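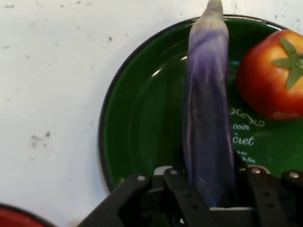 Growing Long Asian Eggplants in Containers

If you have one sunny spot and one big pot, you can grow eggplant. I mean it! I spent years believing you needed a proper vegetable bed, and then Buppha Wiriya from down the street handed me a spare seedling one spring and I stuck it in an old tub by the garage door. I was picking from it well into fall, and I've grown the long, narrow types every year since.

The slender ones are my favorites for pots. They ripen sooner than the big globe kinds, the skin is thin enough that I never peel it, and the plants don't flop over under the weight of one giant fruit.

What you'll need

A pot that holds at least 5 gallons, with drainage holes
Good potting mix (please don't use garden soil, it packs down like a brick)
A stake or a small tomato cage
A balanced vegetable fertilizer
One healthy seedling per pot

Step 1: Start warm

Eggplant loves heat even more than tomatoes do. If you're starting from seed, sow indoors eight weeks before your last frost and keep the tray somewhere cozy. Mine goes on top of the refrigerator until the first sprouts show, then straight under a light. Buying seedlings is fine too. Look for short, sturdy plants with no flowers yet.

Step 2: Wait to plant out

This is the hard part, I know. Hold off until nights stay above 55 degrees. A chilly week won't always kill a young plant, but it will sulk for a month afterward and you'll wish you'd been patient. Give the seedlings a few hours outside each day for a week before they move out for good.

Step 3: Pot up and stake

Fill the pot to a couple of inches below the rim, set the seedling at the same depth it was growing before, and water until it runs out the bottom. Push the stake in now, while the roots are small. I tie mine with strips of old T-shirt, in a loose figure eight.

Step 4: Feed and water

Pots dry out fast! In August I water every morning, and again at dinnertime if the leaves are drooping. Stick a finger in the soil up to the second knuckle; if it's dry down there, water. Feed every two weeks once the first purple flowers open (they're gorgeous, by the way, and worth growing for their own sake).

Step 5: Watch for flea beetles

Tiny round holes in the leaves mean flea beetles. Big plants shrug them off, but small ones can get chewed to lace. A light row cover over the pot works well until flowering, and then it has to come off so the bees can get in.

Step 6: Pick early, pick often

Shiny skin and a little spring when you press with your thumb: that's ready. Dull skin and brown seeds mean it stayed on too long and may taste bitter. Cut the stem with pruners and leave a bit of green cap attached. Watch your fingers, some varieties have prickles there. The more you pick, the more you get.

What to do with them all

Slice them lengthwise, brush with oil, and grill until they're soft and smoky. Malsha Ekanayake gave me her way of frying them with mustard seed, vinegar and a pinch of sugar, and I could eat that over rice every night of the summer. They don't love the refrigerator, so try to cook them within two or three days of picking.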